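The orange plaid is back on the table

2024-09-06

I know, I know, it's early. There are people who wait until the leaves turn before they bring out anything orange, and I am not one of them! The first cool morning came and I went straight to the hall closet for the checked tablecloth. Orange and black, big bold squares, the kind of cloth that makes a bowl of plain oatmeal look like a holiday.

It's the Bumlow one I wrote about back in March, when I found it folded at the bottom of a sale bin and paid 15 dollars for it. I've washed it plenty of times since then and the color has held up beautifully. It does crease if you look at it sideways, but I've decided I like it that way – ironing a tablecloth that big is a job for somebody with more patience than me.

What I love most is how it sets off the simplest things. Eggs, for example. I'm a little obsessed with eggs as decoration right now. I like a mix of pale ones and a really dark brown one if I can get it, and I leave them in their clear package half the time because the checks show through the plastic. Add a shiny toy tomato and a bowl or two and you've got a whole table going without buying a single fake pumpkin.

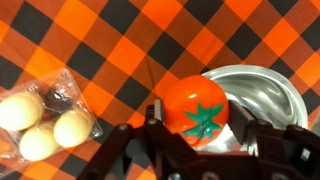 Eggs and orange checks, my favorite combination this fall. 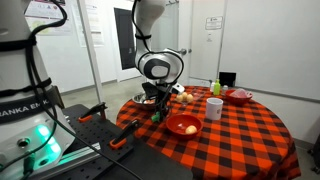 I've gone back and forth on bowls. A glossy red one is so cheerful with the orange, and I would never have put those two colors together on purpose! Stainless steel is good too, it picks up a bit of whatever is next to it. I tried a patterned bowl from Kosa for 2 days and it was just too much, all those little flowers fighting with the squares. It's back in the cupboard until spring.

If you have a round table, do get a cloth that's bigger than you think you need. I bought one years ago that barely reached the edge and it always looked like it had shrunk (it may well have). A good drop makes all the difference, and you can hide a basket of board games under there too.

Next I want to find napkins. Plain black would be the sensible choice, but Clanda has a rust color that I keep going back to look at, and they come in packs of 3, so of course I'd need more than one pack. If you've washed theirs and they didn't fade, please tell me in the comments!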